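About Netov

Netov runs peer support groups for people whose partners or spouses work away from home for long stretches — offshore crews, long-haul drivers, service members, touring staff. We started with one group in a borrowed meeting room and now have 112 members. Most join because a friend told them about us.

Sorcha Ogilvie and Seema Goel founded Netov after meeting at a school pickup. Both had partners on rotation, and both were tired of being told how strong they were. They wanted a place to talk about the ordinary parts of it: who signs the forms, what to do when the furnace quits, how to handle the first few days after someone comes home and wants the house to run the old way.

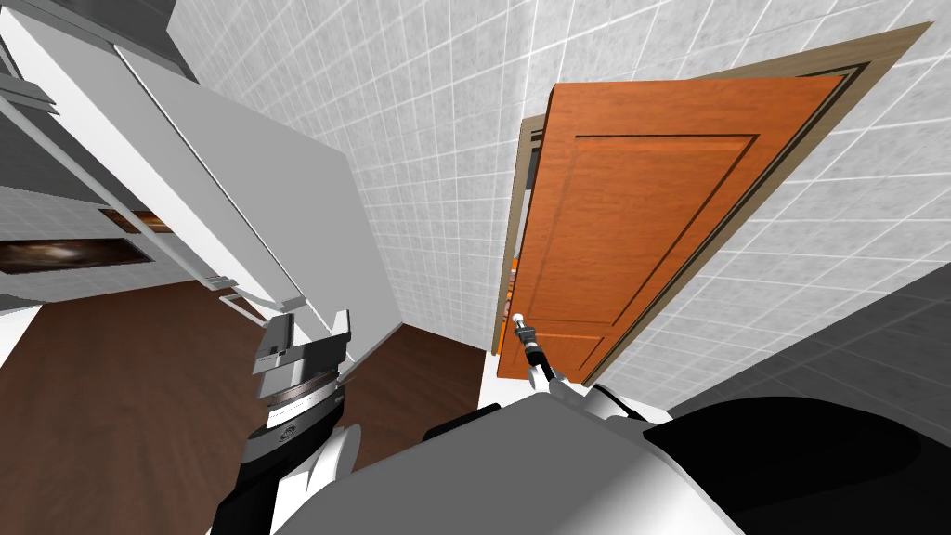
Groups meet twice a month, in the evening, for two hours. Each has a trained host who keeps time and makes sure everyone who wants to speak gets a turn. You can come and say nothing. What people share stays in the room, and hosts sign an agreement to that effect. We are not a counseling service. If a member needs one, we keep a list of licensed counselors and will help make the first call.

New members start in September or in the spring. You will talk with a host by phone first, then sit in on a meeting before deciding. There is no fee for the first 3 visits. After that we ask for a small yearly amount, and we waive it on request.

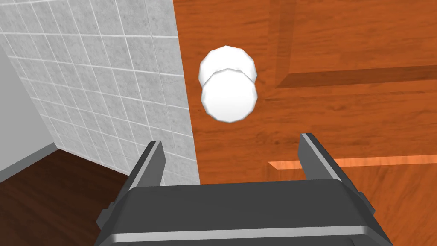
Host training is run by Kenneth Chisholm, who spent most of his working life in family services. It takes two weekends and covers listening, group rules, and when to refer someone on. A good part of it is practice in waiting. New hosts tend to grab at a silence and fill it, and Kenneth would like them to stay open a while longer, like the two gripper fingers in the picture, spread wide with a large gap between them. Annag Urquhart now mentors hosts through their first season.

Ross Yule handles membership and answers the phone most mornings. If you would like to join, host, or start a group where you live, leave a message with your name and a good time to call back.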